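Open for Inspection: What Brings People Through the Door?
Property Studies, second-year group project
Amra Trajkovski and Ebbe Hedlund
February 2018

Why we picked this topic

We both rent, and between us we have stood in a lot of queues outside a lot of flats. So when the project list came around we went straight for open inspections! Our question was a simple one: does the wording of an online listing change how many people turn up to see the home?

Lendeck, a small agency with offices in Paiva and Jaltari, let us use its records with the owners' names taken out. We got 195 listings, all of them two or three-bedroom homes, and 1,706 sign-in entries from the inspections. After removing double entries and neighbours who had ticked "just looking", we were left with 627 groups of visitors.

How we sorted the listings

Each of us read every listing separately and marked it as plain, warm or flowery. Plain meant room sizes, parking, heating and not much else. We disagreed more than we expected to, mostly over the word "charming", and ended up writing a two-page guide on adjectives (it's in Appendix B and we're quite proud of it).

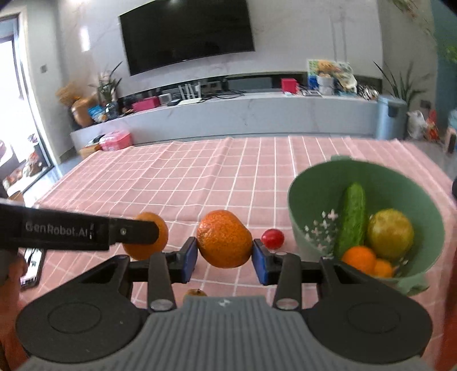
Once the guide was done we marked the whole lot again from scratch. Amra then matched the listings to the sign-in sheets using Laremell, the free spreadsheet add-on we learned in first semester. It coped well, apart from the Jaltari dates, which had the day and month swapped and had to be fixed by hand.

What we found

Plain listings drew the most groups per inspection in Paiva. In Jaltari the warm ones came out ahead, though only just. Flowery listings did worst in both places - we loved this result, as we had each bet the other way.

Floor plans mattered more than any wording. A plain listing with a floor plan beat everything else we looked at.

Limits

Price is the big one. We sorted homes into price bands, but the top band was too small to say much. We also have no idea who saw a listing and stayed home. Ebbe would like to ask visitors directly, and we have drafted a short survey to try in March if Lendeck agrees.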